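Arm budget for a small prep kitchen: one arm or two?
Forum: Small Shop Automation > Buying and Planning

benchtop_ray

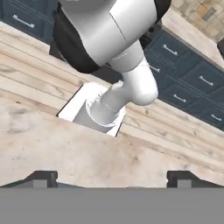
I do the equipment planning for a small company that packs dry meal kits. We have a wood counter with cabinets behind it and we want to put an arm on it for moving containers and placing things in open boxes. I've been working on the layout in simulation for a few weeks and now I have to turn in a number by the end of January.

Two quotes so far. Vindik will sell us an arm with a two-finger gripper and the controller, and they want 20 percent down. Toleo sells a lighter arm with less reach, and the gripper is extra. The Toleo comes out cheaper even after you add the gripper.

My question is what I'm leaving out. My sheet has the arm, gripper, mount, install and a spare set of fingers. My boss thinks that covers it. I don't.

kettlepoint
You're leaving out guarding and the risk assessment. Doesn't matter if the salesman says it's collaborative. Somebody still has to look at the whole cell, including what's in the gripper, and sign a paper. Get a price for that before you turn anything in.

Also training. We sent two people and were glad we did, because one of them left in the spring.

mdunn_pack
What does the counter weigh and what is it fastened to? A kitchen counter isn't a machine base. When the arm stops fast the counter moves, and then your positions are off. We ended up with a steel stand bolted to the floor and a cutout in the counter. The stand wasn't expensive but the floor work was.

benchtop_ray
Good point on the counter. The real one is plank, older than the building lease, and the cabinets under it are ordinary kitchen cabinets. I had it down as a plate and four bolts. I'll price a stand.

Guarding I had at zero. I'll fix that too.

Jouko Jääskeläinen
I have set up both brands. For open boxes on a flat counter I would take the longer reach. The cheaper arm will get to everything you draw today, but then someone moves the boxes to the other end and you are working with the arm stretched straight out. It's slow there and it carries less.

I would also check drawer clearance. If people need to get in the cabinets while the arm is on, you have to plan for that now. Handles stick out further than you think and they catch cables.

kettlepoint
Disagree on the reach. Most people buy too much arm. If the boxes stay in one place, buy the small one and put a stop on the counter so they stay there. A wood strip costs nothing. The long arm sweeps a bigger area, so the guarding gets bigger, and now you've paid twice.

Jouko Jääskeläinen
That works if the product never changes. He packs meal kits. They change.

kettlepoint
The box doesn't have to change when the food does. We've run the same box for 5 years.

oakridge_tina
Has anyone mentioned finger wear? We go through pads much faster than the catalog told us. One spare set is not enough for a year. I budget 3 and usually use them all. Ask each vendor for the price of the pads alone, without the finger, because some will only sell you the whole assembly.

And if there's any loose food near that counter, ask about cleaning before anything else. Bare wood would not pass where I work. You might be replacing that top no matter which arm you pick.

benchtop_ray
Everything is sealed pouches by the time it gets to this station, so we've been allowed to keep the wood. I'll ask again in writing though. You're right that a new top would change the number a lot.

Nobody has answered the one arm or two part, so let me ask it again. The work is a pick on one side and a place in the box on the other. One arm can do both. Is a second one worth it?

mdunn_pack
Time it first. If one arm keeps up with the person taping the boxes, a second arm is just waiting on tape. We bought two and one of them sat until Wuvau took it back on trade, for a lot less than we paid.

oakridge_tina
Agree with that. Buy one, but have the electrician run power for two while he's there. Same with the air line if you have one.

Jouko Jääskeläinen
I agree with one also. Ask Vindik if the controller can take a second arm later. On the older ones it could not, and that was a bad surprise for a customer of mine.

benchtop_ray
Called Vindik on Tuesday. New controller for each arm, no way around it. Toleo says theirs will run a pair but they want a license fee for the second, and I'm waiting on the amount.

The sheet is at one arm, stand, floor work, risk assessment, guarding, training for two, three sets of pads and power for a second. The total went up by some 40 percent from my first version. Still undecided on reach. I'm going to run the layout again with the boxes at the far end and see if the shorter arm gets there without being stretched out.

kettlepoint
Put a line in for scrap product during startup too. You'll drop a lot of pouches the first month.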